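Where Do the Keys Go? A home organization project

Student project report, Design for Everyday Living
Group: Tae-yang Cheon, Jolien Van der Linden, Phong Châu
Supervisor: Wim Verschueren
March 25, 2026

So our topic sounds tiny, I know! We wanted to find out where keys should live in a room that people walk in and out of all day. I started caring about this in December, when I missed the bus to Surkevberg because I couldn't find mine (they were in my coat, of course). Our budget was 71 euros and we spent most of it on tape and snacks.

We started with the lazy option – drop the keys on whatever is closest, which in this room is the red stool.
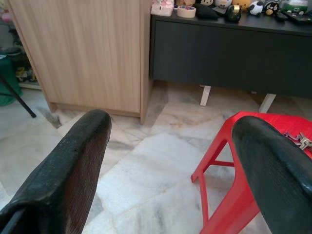
Figure 1. Keys on the red stool, with the wood cabinet and the dark sideboard behind.

I liked the stool right away because it's low and bright and you can reach it from any side. Jolien hated it. Her point was that a stool is for sitting, and the minute somebody wants to sit down the keys move somewhere random and you're back to searching. We argued over this for a whole lunch and she kind of won.
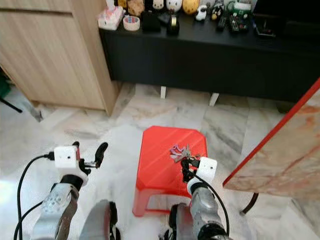
Does a bright keychain make keys easier to find?
We think it helps most on a crowded shelf, where plain metal gets lost among everything else, but it won't save you if the keys have no regular spot.

Next we thought about the sideboard. It's the obvious "put it down and forget it" surface, and that's exactly the trouble with it, because there's so much on it already.
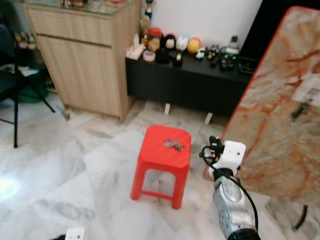

Figure 2. The low black cabinet in the background, with the tissue box, toys and other small things on top.

Phong wanted to clear half of it for a key dish. I voted no (those toys have seniority!) and we moved on to hanging, which I'd been pushing for since our first meeting. A hook takes up no surface at all, and you see the keys at a glance when you walk by. We picked the big marble-patterned board for it and went with tape, so no drilling. 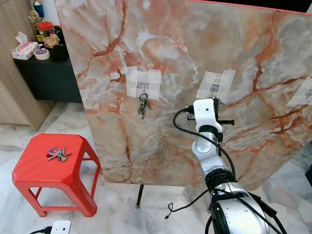
Figure 3. Keys hanging from a small hook on the marble-patterned board.

The hook is my favorite by a mile. Next time I'd like to try a spot closer to the door, and Ineke Van Wijk has offered us her hallway in Prastlow for a second round.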